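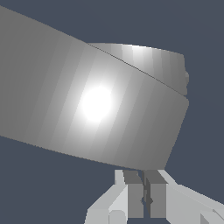
Ticket: Evening dropouts on satellite link, Nemard site
Status: Open, waiting on supplier
Raised by: Žydrūnas Jaunzems
Service: Plernidine Business 200
Priority: 2

Fri 20 January, 08:50
Link at Nemard drops most evenings between six and ten. Each drop lasts a minute or two, then it comes back without anyone touching it. Daytime is fine. Users on the site report that calls cut off and the booking system logs them out. Started after the new year as far as I can tell, though the site manager says it was "a bit funny" before Christmas as well. Speed test this morning gave 156 down, which is normal for us on the 200 package.

Kit on site: Plernidine dish on the north gable, supplier's modem in the comms cupboard, our own Driltus router behind it, one switch, four access points.

09:35
Plernidine first line rang back. They asked for the modem to be restarted and left off for ten minutes. Site did this at 09:20. They also asked whether anything had been built or planted near the dish. Site says no. There is a sycamore on the boundary but it has no leaves at this time of year and the dish clears it anyway.

18:40
Two drops so far tonight, 18:12 and 18:31. Restart made no difference. I was on the router remotely for the second one. The router did not reboot and its WAN port stayed up the whole time, so the cable between router and modem looks all right. The address was kept. Traffic just stopped and then started again.

Monday, 10:15
Weekend log from the router. Saturday had five drops, all after 17:50. Sunday had three. None during the day on either.

Sent the log to Plernidine and asked for the modem's signal history for the same hours. They say first line can't see it and it has to go to second line. Reference given, they have five working days.

Monday, 14:00
Replaced the patch lead between modem and router anyway. The old one had a broken clip. Also moved the modem's power supply off the shared extension lead and on to its own wall socket. The fridge in the staff kitchen is on the same circuit and I wanted to rule it out.

Tuesday, 09:10
Four drops last night. Patch lead and power ruled out.

Tuesday, 11:30
Asked the site what changes at about six. Answers: outside lights come on (timer), the heating in the hall comes on, the evening bookings start. Have asked them to leave the outside lights off tonight.

Wednesday, 08:55
Lights left off. Three drops, 18:20, 19:04, 21:47. Lights back on the timer.

The evening bookings do use more of the connection, so I checked whether we were filling it. Highest reading on the router all evening was 40 down, and it was lower than that at the time of each drop. Not a load problem at our end.

Wednesday, 15:20
Second line at Plernidine rang. Signal level from the dish is steady right through the drops, so they don't think it is alignment or the cable from the dish. What they can see is the modem moving from one ground station to another and taking too long to settle. Our region is normally served from Sýkora. In the evenings, when Sýkora is busy, some customers get passed to a second station further off. They think our modem is on old firmware and handles the change badly.

I asked why it had not updated itself. Updates go out between two and four in the morning and the site turns the comms cupboard off at the wall overnight. I did not know this. The site manager says it has been done since the electricity went up.

Wednesday, 16:05
Site asked to leave the cupboard on tonight. Note stuck on the switch.

Thursday, 09:00
Cupboard left on. Modem firmware has not changed. Plernidine say updates go out in batches and a modem that has missed several has to be put back on the list by hand. Requested. Five drops last night, the worst so far in the week.

Thursday, 13:45
Workaround put in. The Driltus has a slot for a SIM and we had a spare data SIM in the office. Set it to take over if the satellite link fails three checks in a row, ten seconds apart, and to hand back after two minutes of good replies. Tested by pulling the modem lead: switched over in 35 seconds. A call in progress will still cut off but the booking system should stay logged in.

Mobile signal in the cupboard is poor. Put the router on the top shelf with the door vent in front of it, which gained one bar.

Friday, 09:20
Three drops last night, SIM took over for two of them. The other was too short to trigger it. No complaints from the evening bookings.

Friday, 11:10
Plernidine confirm the modem is back on the update list, but can't give a night. They have offered a swap to a newer modem if it isn't done by the first week of February. No charge, engineer not needed, we plug it in ourselves. I have said yes to that.

To do:
Check firmware version each morning.
Watch data use on the SIM, it is a capped one.
Ask the site to label the cupboard socket properly. The note has already fallen off once.
Claim credit for the evenings lost. Plernidine want dates and times, router log should cover it.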